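Varkon cuts gripper service time on its Plestanen laundry cell

16 Mar 2019

Varkon has changed the way it services the two-arm robot cell at its Plestanen test apartment, after worn fingertips and a badly routed cable kept the machine out of use for much of January.

The cell, called Unum, is used to practice picking up and folding clothes in an ordinary living room. It has two arms, each with a black two-finger gripper and a small camera at the wrist. Until this year the grippers were checked only when an operator reported a problem. They are now checked every 15 hours of running time.

Elsa Honkanen, who is in charge of maintenance at the site, said most of the January stops came down to the same fault. The fingertips on one arm had worn unevenly, so they closed at a slight angle and let go of thin fabric when the other arm pulled.

"It would hold a towel all day," Honkanen said. "Give it a pair of shorts and it dropped them. We changed the grip force four or five times before anyone took the fingers off and put a straightedge on them."

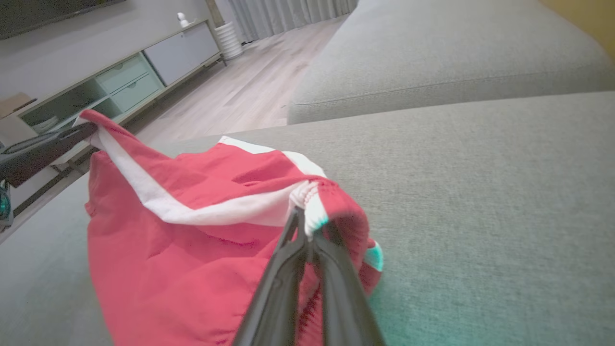
Under the new routine, a technician cleans the fingers with a dry cloth, checks both mounting screws and closes the gripper on a strip of paper. If the paper slides out when pulled by hand, the tips are replaced. The wrist camera is then recalibrated against a printed card, and both arms are run through a two-handed lift on a piece of sportswear before the cell goes back to normal work. Slick fabric and gathered waistbands were chosen for that last step, Honkanen said, as they show a bad grip sooner than cotton does.

A full check takes 59 minutes. Replacing a set of tips used to take most of a shift, mainly because the gripper had to be sent to the workshop. The site now keeps 3 spare sets in a drawer next to the controller.

The cable on the left arm has also been rerouted. It had been tied down too tightly behind the wrist and lost its signal when the arm reached across the sofa. It now has more slack and is clipped at two points instead of four.

The replacement tips are made by Hämäläinen, a machine shop that also supplied the arm mounts. The shop delivered 126 tips in the first batch, and Honkanen said a softer version is on order for use with knitwear.

Varkon plans to use the same service schedule on a second cell when it is installed.

Contact the newsroom | Copyright 2019 | Back to top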